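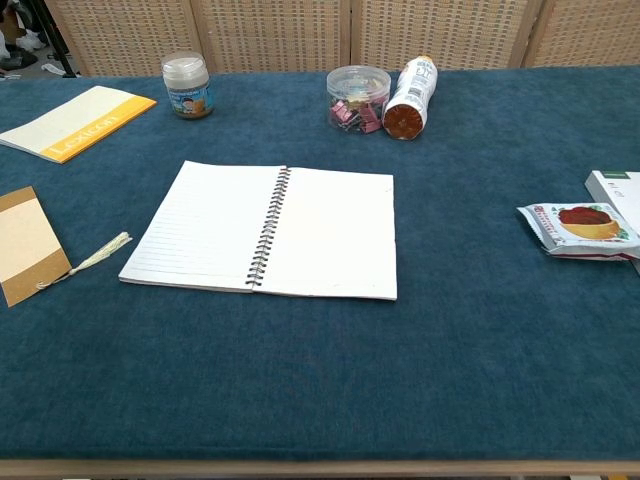 4. Setting up the desk-tidy chore

Okay, this is the one everybody asks me about. Can the arm clear a desk yet? Sort of! It'll do a slow, fussy version of it, and this section gets you to that version. If you haven't finished section 3 (homing and grip test), go back and do that first.

4.1 Lay a cloth and put out your items. I use a plain velvet tablecloth, and it's kind to anything that gets dropped. Start with stuff you already own: a spiral notebook, a bookmark, a jar with a lid, a tub of binder clips, a snack packet. Leave a clear patch of cloth at the front so the arm has somewhere to come down.

4.2 Open Fidbridge and pick Chores, then Desk, then New. Give each item a name. Short names are best (I got carried away once and the list wouldn't scroll).

4.3 Set grip force to 2 for paper and card, and 9 for jars and bottles.

Note: Force is saved per item, so if you rename something you have to set it again. Yes, I've complained.

4.4 Teach the flat things first. A bookmark is the hardest item you'll try, harder than any jar. The fingers need an edge to get under, and on velvet they tend to push the card along and bunch up the cloth. Pacita Dalisay slides hers in by the tassel end and has better luck than I do.

4.5 Close the notebook yourself. The Grultwood fingers can turn a cover, but they catch on the wire binding and then the whole book comes along for the ride.

Caution: Don't run the chore with a bottle lying on its side unless the cap is tight. The arm doesn't check caps.

4.6 Press Run and stay in the room. Allow 14 minutes for a small desk. I can do mine in one, so no, I wouldn't call it a time saver just yet, but it's great fun to watch!

If you get error 3248, the arm has lost track of an item. Move your hands away, press Hold, and start again from 4.2. Segundo Usuga keeps a list of the other codes on the Mosquera page.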